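Print this page | E-mail this page to a friend

Girano Bread Flour, stone ground, from the Azar mill

We have been selling Girano longer than anything else on our shelves, and it is still the flour most of us take home at the end of the day. It's a hard red winter wheat, ground slowly between stones and then sifted once, so you get a creamy flour with small flecks of bran left in it and a good deal of the germ as well. If you have only baked with roller-milled white flour before, the first thing you will notice is the smell when you open it (a little like hay, a little like walnuts), and the second is how thirsty it is.

Abla Saab has run the stones at Azar for 13 years, and she grinds to order in small lots. That means the flour you get from us was usually still wheat earlier in the same month. It also means no two lots are quite the same. The July grinding tends to come out a touch softer, and the lots from deep winter want more water. Abla writes the lot number on each delivery slip, and if you find one you love, write to us with it and we'll send you more of the same lot while it lasts.

What it's good for

Country loaves, first of all. It makes a lovely chewy crust and a crumb that stays moist for days. We also like it in pizza dough, flatbreads, English muffins and any sort of dinner roll where you want some flavor from the flour itself. Tala Sayegh, who writes most of our recipes, even puts it in her pancakes, half and half with the Jitano pastry flour, and they are wonderful with nothing but butter on them!

I would steer you away from it for angel food cake or anything else that needs to be light as a feather. For those, please look at Jitano on its own. And if you are after a true whole wheat with all the bran left in, that would be our Fasetitz, a darker and heavier flour altogether.

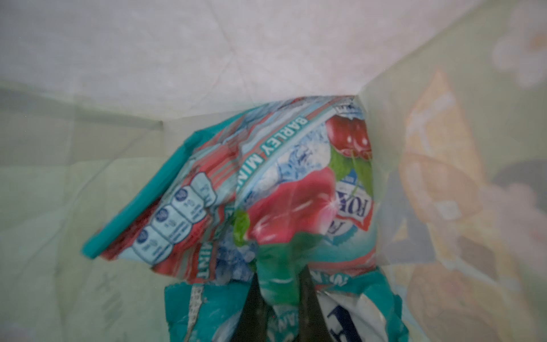

Getting the water right

Start with the amount of water your recipe gives, mix until there are no dry bits, and then leave the bowl alone for half an hour before you decide anything. Stone-ground flour takes its time. A dough that looks too wet at first will often be just right after a rest, and one that seemed fine may have gone stiff on you. Add more water a spoonful at a time, wetting your hand and working it in, until the dough feels soft and gives easily when you press it.

As a starting point, Tala's everyday loaf uses 748 grams of flour, which makes two medium loaves or one very large one. She keeps back a small cup of the water and nearly always ends up using it.

Keeping it fresh

The germ has oil in it, and oil goes stale, so this isn't a flour to buy in July and find again at Christmas. Keep it somewhere cool and dark with the top well closed, and try to use it up within two months. It will keep for about 200 days in the freezer. Let what you need come back to room temperature before mixing, or your yeast will sulk.

A bitter or paint-like smell means it has turned. Throw it out and start again.

Ordering

Girano is item 2690 in our catalog and on the order form. Bakeries and school kitchens can ask for a standing order, which we pack first thing in the morning on mill delivery days. Please tell us if you'd like a particular lot, and do let us know how your bread comes out. We read every letter, and Tala has been known to write back with more advice than anybody asked for.

Page last updated: July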